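Skusberg Parish Revises Housing Rules for Visiting Clergy

Pastors who fill in at the Skusberg parish will stay in church-owned apartments under a new set of rules that takes effect in September. The rules replace a practice in which host families were found one visit at a time, often by phone and often late.

Gunvor Söderlund, who drafted the text, said the old arrangement had no written terms. "A visiting pastor did not know how long the room was available or who paid for heating," she said. "We had 13 visits last year and 13 different agreements."

The parish now leases 2 apartments. Each stay is limited to 69 days, after which the church council must approve an extension in writing. Spouses and children may stay for the full period. Other guests may stay three nights.

Söderlund said the limit was set by the lease. "The landlord treats anything longer as a sublet. We asked for more and did not get it." 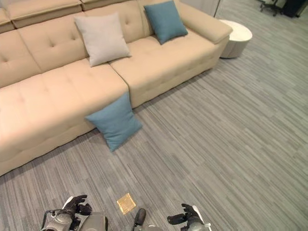
CHURCH LIFE | Clergy and Staff

Thaddäus Gisler, a retired pastor who has served as a substitute in four parishes, reviewed the draft before the council voted. He asked for two changes. The first was a desk and a door that closes in each apartment. The second was a clause on confidential visits.

"People come to see a pastor at home," Gisler said. "With a host family in the next room, that conversation does not take place. The draft covered laundry and parking and left this out."

Both changes were adopted. Section 4 now states that parish staff may not enter an apartment without a day's notice, except for urgent repairs.

Visiting clergy pay nothing for the apartment itself. A deposit of 340 francs is held against damage and returned within two weeks of departure. Gisler had argued against the deposit. "I would have dropped it," he said. "It is a small amount and it makes for paperwork."

Söderlund said the deposit would be reviewed after the first year, along with the rule on pets, which are currently not allowed. Requests for a stay go to the parish office on the standard form, with the dates of service and the number of people in the household.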